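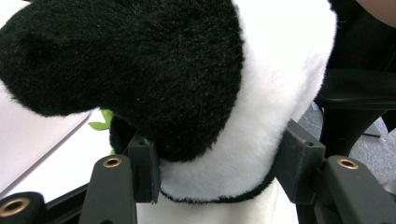
Posted by Ottilie Mösli in Teaching by Hand, April

Soft stuff: how tight do you squeeze when demoing?

Quick one, on my lunch break. We're recording pick and place demos with the hand-held grippers, plush toys and waffle cloth mostly. Policy trains fine on the toys. On cloth it closes too early and grabs air, or it grabs two layers. I've got 280 demos so far, two people recording. Do I squeeze all the way every time or stop when it feels held? With the plush I sink the fingers in pretty deep, tips stay in view but I mostly go by feel. Not sure the robot gets anything from that. Training on Goltell if it matters.

Caroline Kombo
Stop when it holds, and do it the same way every time. Ours was a mess because one of us crushed everything and the other barely pinched, the width signal was all over the place. We threw out 16 demos and redid them slower. Also pause a beat after closing, before you lift. If you close and lift in one motion the policy learns to lift early. For cloth, pinch a ridge and pull straight up so it bunches, dont scoop from the side. And keep the fingertips where the camera can see them right before contact.

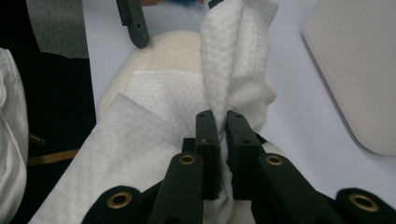
Reply from Subramaniam
Disagree on the pause, a long one teaches it to stall. We had a policy that just sat there closed on the cloth for 9 seconds. Trim the still parts or keep moving a little. Agree on the slow approach tho. And split your cloth demos by start state, flat vs already bunched, then check you have enough of each. Early closing for us was nearly all flat starts.

Zostimano
just teleop it, way easier

Ottilie Mösli
Teleop rig is booked thru the end of the month so no. Gonna try the short pause and sort by start state, prety sure we're light on flat ones.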